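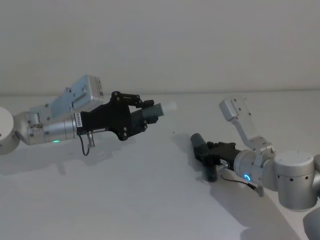
Textbooks > Introduction to Business Costs > Part Two > Chapter 4

Chapter 4: Fixed and Variable Costs

In May the owner of a small bakery in Grallport sat down with two piles of paper. One pile held bills that had come to the same amount every month since the shop opened: rent, insurance, the loan on the oven. The other held bills that never matched from one month to the next: flour, butter, boxes, and the hourly wages of the weekend staff. Without using the terms, she had sorted her expenses into fixed costs and variable costs.

A fixed cost stays the same over a given period no matter how much the business produces. If the bakery's rent is $2,840 a month, it owes $2,840 whether it sells a thousand loaves or none. A variable cost rises and falls with output. Each extra loaf uses a little more flour, and a month with no baking uses no flour at all.

The words "over a given period" matter. Rent is fixed for the length of the lease, but a lease ends. Given enough time a firm can move to a smaller building, sell equipment, or close a branch. Economists call the period in which at least one input cannot be changed the short run. The long run is the period in which every input can be changed. Neither one is a set number of months. For a food cart the long run may arrive in a few weeks — for a steel mill it may take years.

Some costs do not fit neatly in either group. A phone plan with a flat monthly charge plus a fee for extra use is a mixed cost. So is the pay of a salesperson who earns a base salary and a commission. Section 3 of this chapter shows how to split a mixed cost into its two parts.

The chapter follows two firms. Koltik makes window blinds and has a large plant with high fixed costs. Maruyama cleans offices, owns very little, and spends most of its money on wages paid by the hour. When orders fall by nearly half, the two firms face very different problems, and their managers make different choices.

Before You Read

Look over the list of terms below. You met total cost and revenue in the last chapter. The others are new.

Total cost
Revenue
Fixed cost
Variable cost
Mixed cost
Short run
Long run
Break-even point

4.1 What Makes a Cost Fixed

Oluf Bech took over as plant manager at Koltik during a slow year. His first monthly report showed that production had dropped, yet the building lease and the property tax had not moved.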